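Trirus Open Day: Your Questions

When does it start?
Doors open at 10 a.m. The robots start when Mieke Wouters has found the right power strip.

Do I need to book?
Yes. We have room for 30 people per session, and last January 200 turned up for one.

What will the arm be doing?
Picking up a roll of tape, mostly. It's slower than you are. Please don't tell it.

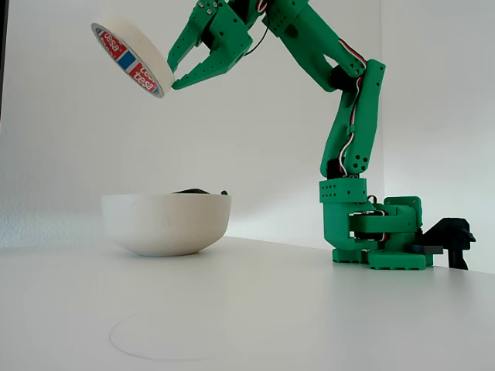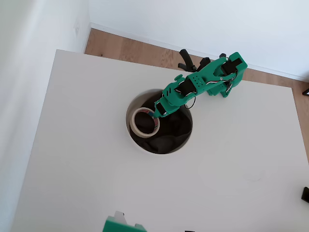 Can I drive it myself?
After the noon demo, yes, one at a time. Dénes Szénási will stand next to you looking relaxed.

Is it suitable for kids?
Kids are welcome. They tend to be better at it than their parents, so prepare yourself.

Can I buy one?
No. Eulalia Ojeda will tell you which parts to print, at length.

Is there coffee?
There is a machine. It is not one of ours.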